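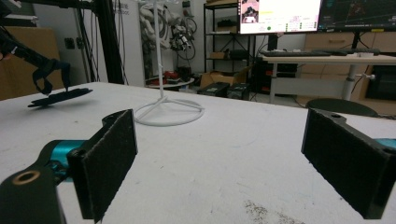 *White work table in the sorting room, April. There are some brown marks on the surface.*

**Progress report to the Serrano Fund**
**Project: Keeping the Vamari bean in the Grurent valley**
Prepared by Fabrice Coste, project lead, Workivbridge Seed Group

Dear members of the Serrano Fund,

With this report I inform you about the work done since our last letter, and about the way we used the second part of your grant. The first report was mostly about finding the growers. The present one is about the seed itself, the storage and the school garden, and it also includes a problem with the lower plots on which I would like to have your opinion.

## Growers and plots

We have now 12 growers who signed the agreement. In the agreement each grower promises to keep the Vamari bean apart from other climbing beans and to give back a part of the dry seed after harvest. Two growers from the first list have stopped, one because of moving away and one because of health. Both places were taken by families on the upper road, who already grew a bean from their grandparents and were glad to compare it with ours. It is not the same bean. Theirs has a flatter seed and a darker eye, and it climbs less. We have noted it down separately and we do not mix it with the project seed.

The growers use six plots in total, as several of them share the ground. Four plots are on the slope above Workivbridge and two are in the low part, near the river. The soil on the slope is poor in places but it drains well. In the low part the soil is much richer, and we expected the best harvest from there. This expectation was wrong, as I explain below.

## Harvest and seed quality

On the slope the plants flowered early and the pods dried on the poles. The growers picked them by hand in dry weather and brought them in paper bags with the name of the plot. We had asked for this last year also, but then many bags came without a name, or with a name that washed off in the rain. This time we gave out the bags ourselves, with the name already written in pencil. It is a small change and it saved us many phone calls.

In the low part the result was weak. The river came up in the second half of the summer and the ground stayed wet for a long time. Many pods had mold on the inside, even when the outside looked healthy. After sorting, only a small portion from these plots could be kept as seed. The remaining beans that were sound went to the kitchen of the school, and the moldy ones were thrown away.

We made a germination test with seed from every plot. The seed from the slope came up evenly and with strong shoots. From the low part it came up slowly, and some seed did not come up at all. I would prefer to repeat this test before I give you percentages, as our first trays stood near a cold window and I am not sure that all of them had the same conditions.

## Storage

The cold room that we planned to rent was sold to another user before we could sign. I informed you by letter at that time. We have instead insulated the north room behind the town library and bought two closed metal cabinets. The temperature there is more stable than I expected. Humidity is still the weak point, particularly after several days of rain. We put drying packs in the jars and change them every month, and there is a notebook on the door where the person who changes them signs.

One half of each seed lot stays in this room. The other half is kept at a different address in the upper valley, so that a fire or a water leak would not destroy everything. I recommend this to any group of our size.

## School garden

The school in Workivbridge gave us a strip of land behind the gym. The pupils put up poles of hazel and sowed the beans in May. They also interviewed older people in the valley about how the bean was cooked. From these talks we learned that the name "Vamari" was used only on our side of the river, and that on the other side people simply said "the white one of the slope". For the history part of the project this is useful, and it may explain why we found so little under this name in the old market lists.

The teacher would like to continue next year. She asks for a water tank – in the summer holidays the watering was difficult and part of the row dried out.

## Use of money

The second payment from the Fund was 3000 euros. The largest part went to the insulation of the north room and to the cabinets. The rest was spent on jars, drying packs, paper bags, printing of the growing guide, and travel costs for visits to the plots. All receipts are kept in our office and copies are added to this report. There was no payment for my own hours in this period.

The growing guide cost more than planned. We printed it first with a mistake in the table of sowing times, and the page had to be printed again. I take the responsibility for it, as I had read the proof myself.

## Changes to the plan and questions for you

1. We wish to leave the two low plots without beans next season and to look for other ground higher up. One owner in Grurent has offered a field, but it must be fenced against deer. Would the Fund accept that money for seed trays is moved to the fence?
2. The exchange day with other seed groups was planned for autumn. We ask to move it to April, when people are deciding what to sow and are more likely to take seed home.
3. The school's water tank was not in the original budget. We can pay half of it from sales of the growing guide.

I would be thankful for an answer on the first point before the others. The owner of the field would like to know our decision before winter – he has also a request from a neighbor with sheep.

If any member of the Fund would like to visit the seed room or the plots, please write to me some days in advance and I will arrange the keys.

With kind regards,

Fabrice Coste
Workivbridge Seed Group

Attached: copies of receipts, list of growers, growing guide (corrected printing)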